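Fórum > Trabalho e Escritório > Salas de reunião

Tópico: Reunião em pé, alguém aguenta mesmo?

marmelada_azeda
8 abr 2022
Pessoal, preciso desabafar e também de opiniões. Trabalho na Witia, uma empresa pequena de software de logística, e a nova chefia decidiu que todas as reuniões da manhã passam a ser em pé. Diz que leu não sei onde que em pé as pessoas falam menos. Pois eu falo o mesmo, só que com dor nos joelhos! Na primeira semana até achei graça (quinze minutinhos, café na mão, tudo a correr), mas agora já vamos em quase uma hora e ninguém se atreve a puxar uma cadeira. Como é aí convosco? Funciona a sério ou é moda?

tangerina77
Aqui fazemos há 6 anos e não trocava por nada. Mas a regra é mesmo para cumprir: quando o tempo acaba, acabou, nem que a pessoa esteja a meio de uma frase. O teu problema não é estar em pé, é a reunião de uma hora. Isso de pé ou sentado é mau na mesma.

pardal_do_telhado
Discordo totalmente. Tenho uma hérnia e passei por isto num emprego anterior. Todos em roda e eu encostado à parede a fazer figura de aluno de castigo. Podia sentar-me, claro, diziam eles com muita simpatia, mas depois ficava a olhar para a barriga dos colegas e perdia metade da conversa. Uma regra que obriga alguém a explicar a sua saúde à frente de todos é uma má regra, desculpem lá.

marmelada_azeda
@pardal_do_telhado isso nem me tinha passado pela cabeça e acho que é o caso de uma colega minha. Ela anda sempre a "atender chamadas" àquela hora...

rui_sem_pressa
Eu sou da equipa da cadeira, assumido. Mas o que mudou tudo na minha empresa foi o quadro branco. A sério! Antes cada um vinha com o seu portátil aberto e metade da sala estava a responder a emails. Agora os assuntos escrevem-se no quadro à entrada, por ordem, e vão-se riscando. O que não chega a ser riscado passa para email ou para o dia seguinte. Passámos de reuniões intermináveis para coisa de gente civilizada.
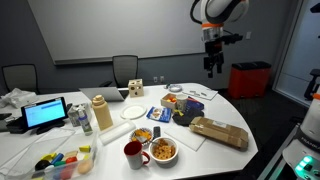 A nossa sala, com a mesa cheia de tralha como sempre e o famoso quadro ao fundo.

O quadro apanha boa parte da parede e foi o melhor dinheiro que lá se gastou. A mesa curva é discutível, há quem adore e há quem diga que nunca sabe onde se há de sentar. Eu gosto, vejo a cara de toda a gente sem torcer o pescoço.

tangerina77
Ahah essa mesa está pior do que a minha bancada da cozinha. Mas gosto da parede escura com o quadro branco, fica bem.

cafe_sem_principio
Rui, essas cadeiras de rede são boas? Estamos a escolher para o escritório e anda tudo à pancada. Uns querem as da Mühlbauer, que custam um rim, outros querem umas Pralley que são metade do preço mas só há em preto.

rui_sem_pressa
São confortáveis, sim. No verão nota-se muito a diferença, as costas respiram. Não te sei dizer a marca, já lá estavam quando entrei. Só te digo para experimentares sentado meia hora, cinco minutos na loja não dizem nada.

pardal_do_telhado
E vejam a regulação lombar! Há modelos em que aquilo é só um plástico a fingir. Para quem tem problemas de costas é dinheiro deitado fora.

cafe_sem_principio
Obrigado aos dois. O orçamento é de 2.000 euros para a sala toda, por isso a Mühlbauer já deve estar fora, mas vou lá sentar-me na mesma, que sonhar não paga imposto.

dona_agenda
Venho meter a colher porque acho que estão todos a discutir mobília. Em pé, sentados, deitados numa rede, tanto me faz. A pergunta é quem precisa de lá estar. Na Rillgate, onde estive até setembro, chamavam 50 pessoas para uma atualização semanal em que falavam três. Façam as contas a esses salários. Quando propus que se enviasse um resumo escrito olharam para mim como se eu tivesse sugerido fechar a empresa.

tangerina77
@dona_agenda resumo escrito ninguém lê. Desculpa, mas é a verdade. Já tentámos duas vezes e depois vinham todos perguntar o que lá estava.

dona_agenda
Se ninguém lê, talvez também ninguém precisasse de ouvir :) Na empresa onde estou agora somos sete na equipa, escrevemos dois parágrafos cada um e toda a gente lê. Tem de ser curto, isso sim. Se mandas um testamento de quatro páginas, a culpa é tua.

tangerina77
Com sete pessoas também eu! Tenta isso com um departamento inteiro e depois conversamos.

rui_sem_pressa
Aí dou razão à tangerina, o tamanho conta muito. Mas também acho que a Dona Agenda tem um ponto, nós cortámos a lista de convidados e só se queixou quem gostava dos bolos.

pardal_do_telhado
Havia bolos e tu não dizias nada?

rui_sem_pressa
Havia. Bons tempos.

marmelada_azeda
Bem, obrigada a todos, isto rendeu mais do que esperava. Ganhei coragem e fui falar com a chefia hoje à hora de almoço. Levei duas propostas: cadeiras para quem quiser, sem ter de dar explicações, e um cronómetro em cima da mesa. As cadeiras foram aceites logo. O cronómetro "vai ser ponderado". Para a lista no quadro ainda não tive lata, fica para a próxima conversa.

pardal_do_telhado
As cadeiras já são uma grande vitória, parabéns! A tua colega vai agradecer.

tangerina77
Insiste no cronómetro. E põe-no com o som bem alto.

cafe_sem_principio
Volto cá quando tiver as cadeiras escolhidas. Se alguém tiver umas Pralley há mais de um ano, que me diga se a rede ganha barriga, por favor.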